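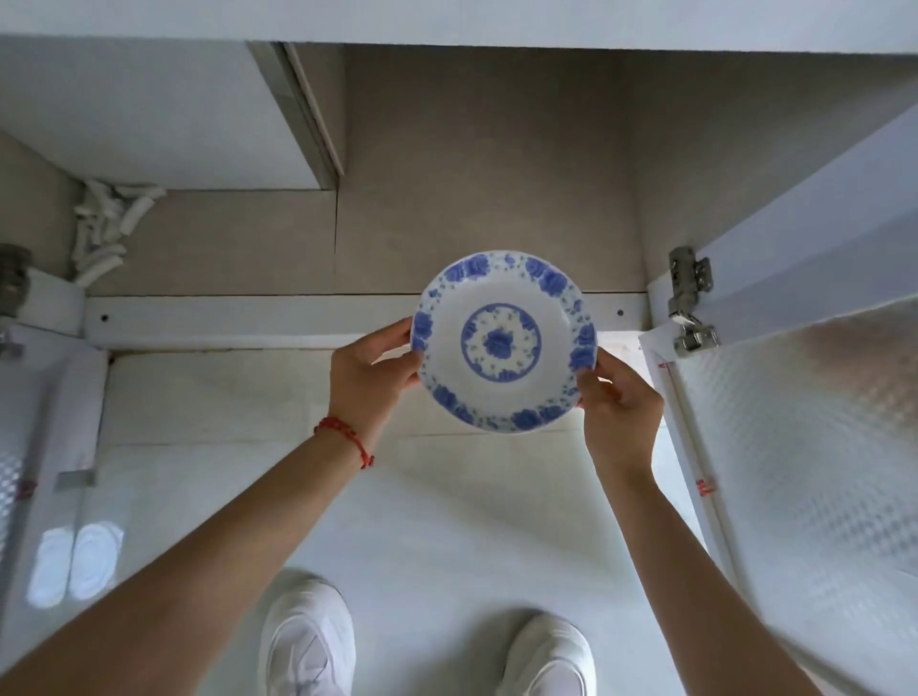 Who We Are

Odetberg started out as a catering kitchen with 6 people and far too many plates, and in a way it still is one, only the plates now belong to other people. We look after kitchens for guesthouses and rental homes: the cooking, the putting away, the cupboards, all of it.

How the Work Has Changed

Two winters ago we brought in Climeo, which plans the rounds, keeps the stock lists and sends the orders out by itself at 5 in the morning. Before that, Enikő Bognár did it all on paper, and she will happily tell you (over coffee, and it may take a while!) how many evenings went into it. She now trains our new starters, and she's wonderful at it. Leif Hafstein moved from the order desk to the kitchens, where he had been asking to go for years.

It wasn't all smooth. The first month's schedules left no time for a chat with the guests, and Vibeke Kirkegaard, who runs our rounds, had them rewritten so that every visit has 30 minutes nobody can plan over. Anyone on the team may overrule the schedule, and people do.

We handle 2,179 kitchen visits a year, and the plates are still carried and put away by hand.
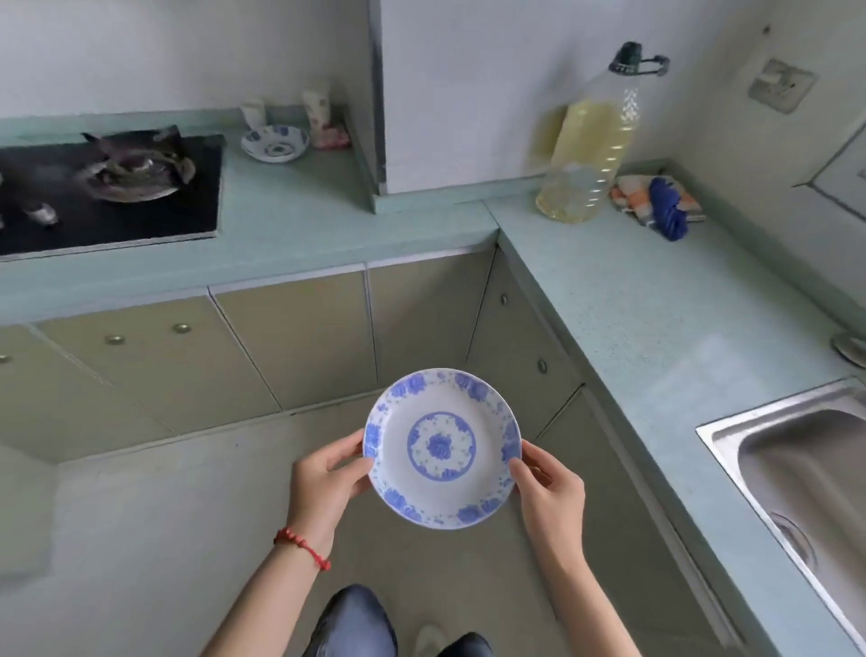

A blue-flowered plate in hand, with fried fish on the hob.

Come and Work With Us

We take on new people every November. Write to Auður Egilsson at the office, and tell her a little about yourself and what you like to cook.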